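The Commission for the Harbor Model

The Municipal Office of Tullulari had ordered a model of its harbor wall as the wall stood in 1948, and the order named toy bricks as the material. Évan Besson was appointed Builder. Fernanda Brandão was appointed Inspector, with authority to halt the work.

Section 7 of the order required that the town be laid from the customs house to the lighthouse in a single row. The Builder wore black, as the office prescribed, and stood at the white table through the afternoon. The Inspector read the requirements aloud from the door.

"The lighthouse shall be red," she read.

"It is red."

"The quay at the far end shall be dark green."

"It is dark green, Inspector."
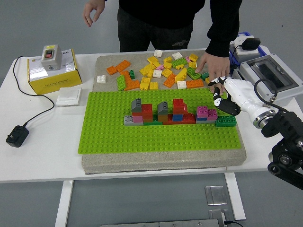
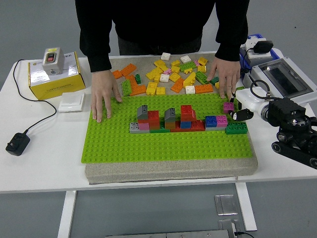 Second Reading

The Inspector came to the matter of the yellow bricks, which remained in the pile behind the town with the white and the orange.

"These are unassigned," she said.

"They are the people," said the Builder. "My grandmother told me they waited on the hill until the water went down."

The order made no provision for people. Fernanda Brandão consulted it twice, then took out her pen and wrote in the margin that the hill was approved.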